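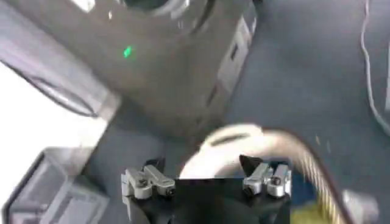
Uden, a Sunday in June

The appliance had a green light, and the green light was on, and as far as Rimantas was concerned that settled the matter.

"It means it's working," he said.

"It means it's plugged in," said Vaida, from the stairs.

They had inherited it with the apartment, along with the blue-gray carpet and a letter from a Mr. Brennan asking them to be kind to both. It was large and dark gray and had a round opening near the top, into which Mr. Brennan had presumably put something. The letter ran to four pages and didn't say what.

Rimantas had tried air. He had tried water, a very small amount, and moved the plastic bin closer in case the water came back. Vaida had called Tremard, whose name was on the last page, and spent 52 minutes on hold before a young man told her they only made doors.

"We could sell it," she said.

"As what?"

She came down and sat on the carpet, and they both looked at the light for a while. It was a nice green. In the evenings, with the lamp off, it made the corner look occupied.

"My mother's coming at eight," Vaida said. "She'll ask."

Rimantas thought about this. Then he got up, found a dish towel, folded it twice and laid it on top.

"Dehumidifier," he said.

"And if she wants to see it dehumidify?"

"Then we tell her it's finished."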